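How to Wash White Bed Sheets So They Stay White

Last updated 02/04/2023
By Xuelian Qian

When I moved to Cunholm, my white sheets became gray in one winter. The water in our building is hard, and I used too much powder. I have since changed my way of washing, and I write it down for other people who have the same trouble.

What you need

Liquid or powder detergent without softener
Washing soda, 2 tablespoons for each load
White vinegar
A large basin or a clean bathtub
A soft brush

Step 1. Read the label

Cotton and linen can take hot water. Polyester and mixed fabric should be washed warm, not more than 40 degrees Celsius (104 F). If the label has a crossed-out triangle, do not use any bleach on it.

Step 2. Treat the stains first

Look at the pillowcases and the top end of the sheet, where face cream and sweat collect. Put a little liquid detergent on the mark, rub it softly with the brush and leave it for 30 minutes. Blood must be rinsed in cold water only. Hot water fixes it into the cotton and after that it is very difficult to remove.

Step 3. Soak

Fill the basin with warm water and dissolve the washing soda completely before you put in the sheets. Push the fabric down until no air is under it. I leave cotton for 4 hours, usually while I am at work. Wear gloves, the soda makes the skin dry.

Step 4. Wash

Put the sheets in the machine one by one and not in a ball. The drum should be no more than two-thirds full. A big duvet cover likes to swallow the small pieces, so close its buttons or zipper before washing. Use the amount of detergent written on the package for hard water, but do not add extra "for luck" as I did. Detergent that stays in the fabric catches dirt.

My neighbor Nipon Tanasarn washes his sheets with his towels. I prefer to keep them apart — the towels leave lint, and they need a longer time to dry.

Step 5. Rinse two times

Choose the extra rinse if your machine has it. For the last rinse I put half a cup of vinegar in the softener drawer. The smell goes away when the fabric dries. Never use vinegar together with chlorine bleach, the gas is dangerous.

Step 6. Dry and fold

Shake every sheet strongly when you take it out. Outside in the sun is best for white cotton. In January I use the dryer on medium heat and stop it when the seams are just dry. 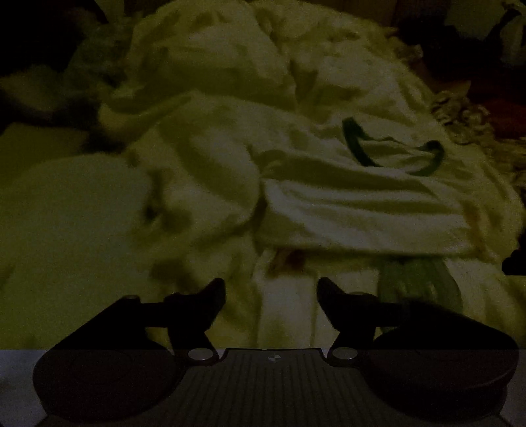

Light-coloured fabric in a heap, crumpled.

Do not leave the sheets in a pile overnight, the creases become hard to remove. If you have no time to fold, lay them flat over a chair or a door. Fold in half lengthwise first, then again, and smooth with your hand from the middle to the sides.

If the sheets are still gray

Repeat the soak with fresh water and wash again without detergent. Very old sheets may need this two or three times. Yellow marks from body oil are slower — mine needed three soaks, and one pillowcase I finally cut into cleaning cloths.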